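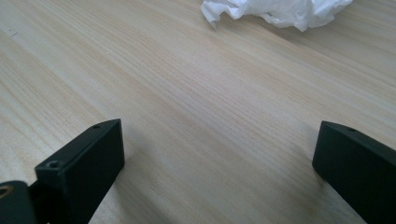
Winter clean-up at the Stotau room, 12/01/2020

Quick one from me before the holidays get going. Tables first please – toss your used tissues, then wipe down, going with the grain. Speck that won't budge? Leave it, Etelka Major has the good cleaner in room 315. 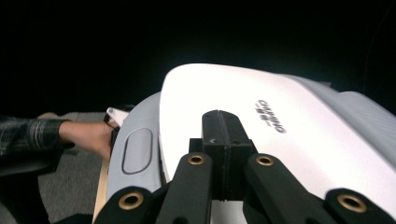 Appliances next. Unplug, damp cloth over the white tops and down the sides, no scrubby pads. Get round the back too, its always the back. Two people per appliance, they're heavier than they look.

Spare cloths in the Lunateo box by the door. Done by 4 if we all pitch in – snacks after. Thnaks all!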